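Preparing a Furnished Room for the End-of-Tenancy Inspection

Guidance for residents of Kozma House and Sotby Court
Updated March 2022

All residents in furnished rooms are required to leave the room in the condition recorded at the start of the tenancy. The steps set out below explain how to prepare for the inspection, what the inspector will look at, and how to dispute a charge. They apply to single and shared rooms alike. Residents of the self-contained flats should follow the separate guidance issued with their agreement.

Step one: find your inventory

Your inventory was sent to you by email when you collected your keys. It lists the furniture, fittings and floor coverings in the room, with a short note on the condition of each. If you returned a signed copy with comments, your comments form part of the record and will be taken into account.

If you cannot find your copy, write to the Plesisel lettings office and ask for a replacement. Please give your full name, building and room number. Replacement copies are normally sent within 2 working days.

Step two: book the inspection

Inspections are booked through the residents' page under "Leaving your room". You may choose a morning or an afternoon visit. You are not obliged to be present, but residents who attend can raise questions at once, and we recommend it where there is any known damage.

A booking may be changed up to 36 hours before the visit. After that point the visit will go ahead as arranged.

Step three: remove your belongings

Take down posters, hooks and adhesive strips. Warm the strips gently with a hairdryer before pulling them away, as paint often comes off with them when they are cold. Do not fill holes or touch up the paint yourself. Patches in a different shade usually mean that the whole wall must be repainted, and the cost is higher than that of the original mark.

Empty the wardrobe, the drawers and the space beneath the bed. Items left behind will be stored for 30 days and then disposed of.

Step four: clean the room

Work from the top of the room downwards, so that dust falls on surfaces you have not yet cleaned. Wipe the tops of the wardrobe and door frame, then the shelves, the sills and the skirting boards. Leave the floor until last. Inside window glass should be cleaned with a soft cloth and a little diluted vinegar; residents are not expected to clean the outside.

Bed frames should be wiped with a damp cloth and dried. Remove the mattress protector and wash it according to its label. The mattress itself should be vacuumed on both sides and left uncovered for several hours with the window open, if the weather allows.
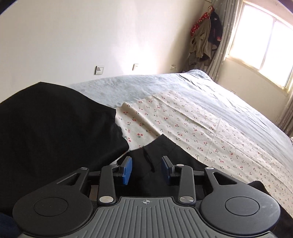

Bảo Đồng writes that the vinegar left streaks on the glass in room 306 until it was rubbed over a second time with dry newspaper, and asks whether a shop-bought glass cleaner would be accepted instead. It would. Any ordinary household product may be used on glass, provided that it is kept away from painted sills. Bleach should not be used anywhere in the room.

Marks on walls can often be removed with warm water and a drop of washing-up liquid. Test a small area behind the door first. If the colour comes away on the cloth, stop and report the mark when the inspector visits.

Step five: report damage

Report any damage before the inspection, using the form on the residents' page. Fair wear and tear is not charged. This includes light scuffing, faded curtains and carpet flattened by furniture. Burns, stains, broken fittings and missing items are charged at the cost of repair or replacement — whichever is lower.

Step six: return your keys

Keys must be handed in at the Skililero Street desk by noon on the last day of the tenancy. Ask for a receipt and keep it until your deposit has been returned. Keys sent by post remain the responsibility of the resident until they reach the desk.

Disputing a charge

You will receive the inspector's report by email. If you disagree with a charge, reply to that email, naming the item concerned and attaching any evidence you wish to be considered. The deduction will be held until a decision has been made, and the undisputed part of your deposit will be paid in the usual way.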